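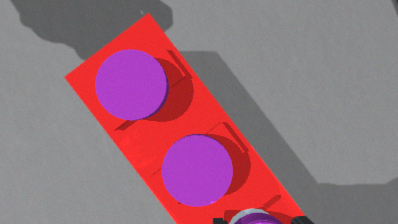
How do I find an obituary from a paper that closed?

posted 8/9/21 by fidcombe_gal

Hi all! I'm trying to track down my great-aunt's obituary and I keep hitting a wall. She passed in February, back when the Fidcombe paper was still printing, and my mom swears there was a long write-up with all the cousins listed (she was one of 9 kids, so it would help me a ton). I've tried the Kokora search site and typed in just her last name, Guzmán, and got 2,911 results. Took out the accent and got 2,936. I went through 16 pages of those and my eyes gave out. Is there a better way, or do I just keep clicking?

Imke Rathjen

Oh, I feel this one! Stop searching on her name and search on somebody else's. Obituaries list the survivors, so pick the relative with the oddest first name and put that in with the town. I found my grandfather that way after his own name had been scanned wrong. Also try her as "Mrs." plus her husband's first name, if she was married. Older papers did that a lot and it hides women really well.

And call the funeral home if you know which one it was. Mine had the clipping in a folder and mailed me a copy for free. The public library might have the paper on microfilm too, so ask for whoever handles local history.

tomcat_dad

try Clirkura? my wife uses it for her side. don't know if it has your town, and I think you have to pay after the first month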